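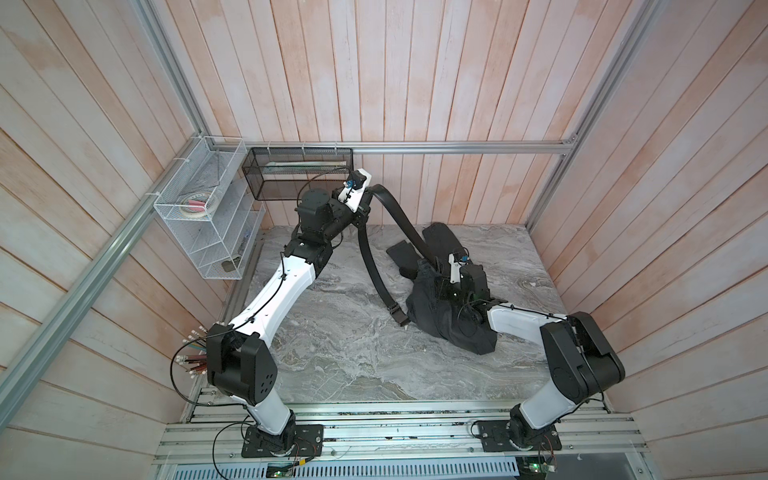

Teleop sync, Thursday — minutes

Present: Omolara Okafor (chair), Hélder Henriques (notes), Akitz side dialed in, both Effiong annotators. Started 10:05, late, call link was wrong.

1. Belt and pants task
Belt in left gripper, right arm holding the fabric near the waistband. Hélder wants right to keep hold until the belt is through the first loop. Omolara ok with that for now. Operators let go too early when they get tired, so cap sessions at 29 demos then swap seats. Agreed.

Open question — does a dropped belt count as a fail or a recovery? Left as recovery if picked up again with the same arm. Effiong to relabel the old ones, no date given.

2. Leader arms
Sorent leader on the left seat still has the sticky wrist. Follower lags behind when you twist fast. Hélder cleaned it, a bit better. Spare on order from Nirkico, they said March.
Gravity comp discussed, too long. Not changing it mid-dataset.

3. Hand guiding vs remote
Akitz asked again if we could just push the arms by hand for the cloth work. Tried it on 2 tasks. Fine for one arm, bad for two, you run out of hands and your sleeves end up in the wrist camera view. Staying with remote for anything bimanual. Hand guiding ok for setting start poses.

4. Waistband grasp
Both grippers in close at the top of the garment, leg part stretched toward the back. This is the start we want before any folding. Operators to slow down for the last bit of the approach, fingers get very near each other and collison stop kills the episode.
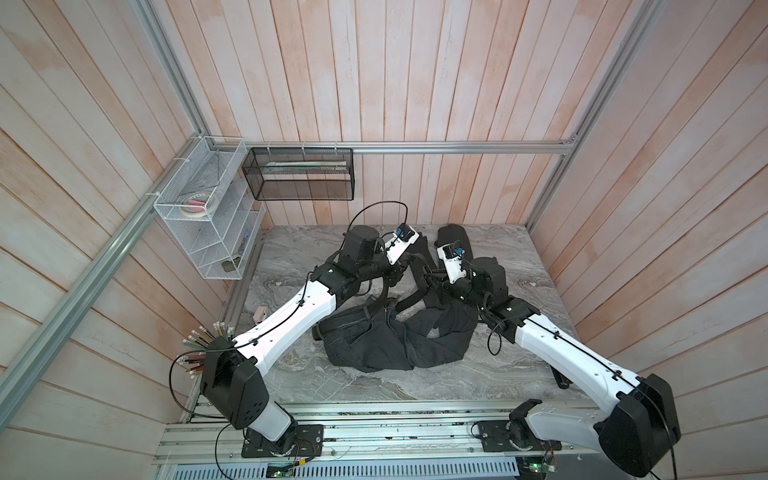 Omolara Okafor disagreed on the slowing down, said the policy will copy the hesitation and we'd get an arm that hovers. Would rather have steady speed and a wider gap between grippers. Hélder to record both ways and compare. Parked till then.

5. Count
Target stays at 4,000 episodes. Trimmed idle frames at start and end do not change the count. Episodes with operator talking to someone and arms not moving — throw out.

6. Actions
Hélder — both approach speeds, same operator for the two sets
Omolara — write down the fail / recovery rule, one page max
Effiong — relabel dropped belts
Akitz — send thier start pose file

Ended 10:50. Next one same time, same link (the right one).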